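Last updated: Jun 29, 2019
Print | E-mail
Reading time: 2 min

Stretch cover keeps bunching where the back meets the arm

Zerrin Çınar
I bought a printed cover for our small sofa. It looks fine along the top of the back, but it creases at the corner by the armrest. Is it the wrong size? 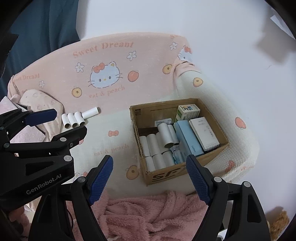 I've pulled it off and started over 4 times. The sofa is about 120 cm wide.

Jhun Padilla
Probably not the size. Start at the corners, then push the extra fabric deep into the gap between the arm and the back. A rolled towel in there holds it.

Lagman
Mine did that too. Gave up and used safety pins.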